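8 September 2024
Packing room, conveyor notes

Carrying on from the February entry, which stopped after the belt was ordered and never said what happened next. I have had three questions about it from Marit Ljungberg, so it may as well be written down properly.

The old belt from Hurkby went out with the scrap. It was a fabric one, fraying along the edge nearest the wall, and the join had been repaired twice. The replacement is from Skaser: dark green, smooth top, aluminium rails. Vidar Vik wanted the ribbed version. We don't send anything up a slope in this room, and the ribbed belts on the Malel line upstairs take far longer to wash down, so I stayed with smooth. He may still be right about the small pouches, see further on.

Position. We tried it first out in the room with a gap behind so that people could work from both sides. That lasted under a week. Things went over the far edge and the trolleys had to go the long way. It is now up against the tiled wall with the thin back rail meeting the base of the tiles, and everybody works from the front. Much better for the trolleys. Worse for cleaning, and most of this entry is about that.

Levelling. Did this with Ragnvald Sjöberg. Long spirit level along the front rail, then across the belt at each end. The floor falls towards the drain more than the drawing says. One foot had to be wound nearly all the way out and I don't like how little thread is left in it. Packing plate under that foot, stainless, not an offcut of whatever is lying on the bench. Ragnvald has the plate on his list. Until it is fitted, please don't lean on that end or sit boxes on the rail there.

Do not level it by eye against the tile joints. I did that the first time and had to start again.

Tracking. With the belt running empty it crept towards the wall. Quarter turn on the tensioner, wait, look, another quarter turn. It needs several full passes before you can tell if the last adjustment did anything, and the temptation is to keep turning. Pramila Awasthi sat with it for most of a morning and got it running true. Her note on the tensioner positions is taped inside the door of the control cupboard. Leave it there. 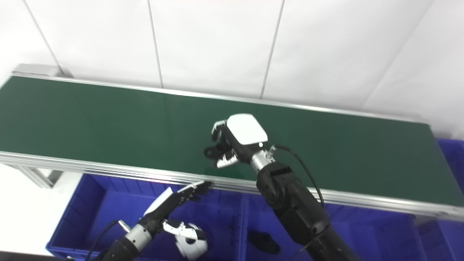
Speed is still to be settled. At the lowest setting the cartons arrive nicely spaced but the labeller waits for them. One step up and the labeller is happy, but the person at the end has to lift and turn in one go, and after an hour of that Tuva Solheim said her wrist had had enough. We are leaving it at the lowest setting for now. The labeller can wait.

Trial with the tea cartons (the Baysal order, small size). Ran 500 through in the morning and another lot after lunch. Results as I wrote them on the sheet:

Morning: 6 cartons turned sideways before the labeller. All of them had been put down with the flap trailing. Flap forward, no trouble.
Afternoon: flap forward throughout. None turned.
Pouches: did a handful at the end of the day. They slide when the belt starts and then sit still. Started it more gently using the ramp setting and they slid less. Vidar says ribbed belt. I say try the longer ramp first.

The whole order is 3,000 cartons and I would like to do it in one run, with two people swapping places, so somebody needs to work out where the empties are going to stand. The corner by the sink is no good, the bottoms of the stacks get damp.

Cleaning. Back to the wall. The grout lines are thin and the tiles are big, so the wall itself is quick: spray, leave, wipe, dry cloth. The awkward part is where the back rail meets the tiles. Dust from the cartons collects along there, and if it is wetted before it has been brushed out it makes a grey paste that then has to be dug out with a plastic scraper. So brush first, dry, with the long narrow brush. Vacuum after that if there is much of it. Only then the damp cloth.

The grooves in the front rail are the other place. They are open channels and catch everything, mostly carton dust and the backing strips from labels. Marit asked if they could be filled with the snap-in strip that Skaser sell. They can, but we use the grooves to fix the side guides, so at most we could fill the ones we don't use. Asked for a price, no answer yet.

For the belt surface, warm water and the mild detergent. No solvent on it. I know the label glue comes off faster with solvent, and the old belt went shiny and hard in patches from exactly that. Glue spots can be rolled off with a thumb once they have dried a bit.

I tried putting a thin bead of silicone between the back rail and the wall to close the gap. Took it out again the same day. With it in place the conveyor can't be shifted at all without cutting the seal, and Ragnvald needs to move it to get the plate under the foot. We can think about it again once that is done. If we do seal it, use the white sanitary type, and mask the tiles properly – mine had smears on them that took longer to remove than the bead took to put in.

Noise. There was a tick once per turn of the belt on the first day, from the join passing over the roller. It went when the tension was eased slightly. If it comes back, check Pramila's note before touching anything.

Still open:
Packing plate (Ragnvald)
Price for groove strip (me, chase Skaser)
Longer ramp with pouches, 60 of them at least, so we have something to argue over (Vidar and me)
Place for the empties (Marit)
Second long brush, the first one keeps going upstairs
Ask Tuva if a slightly higher standing mat helps the wrist or makes it worse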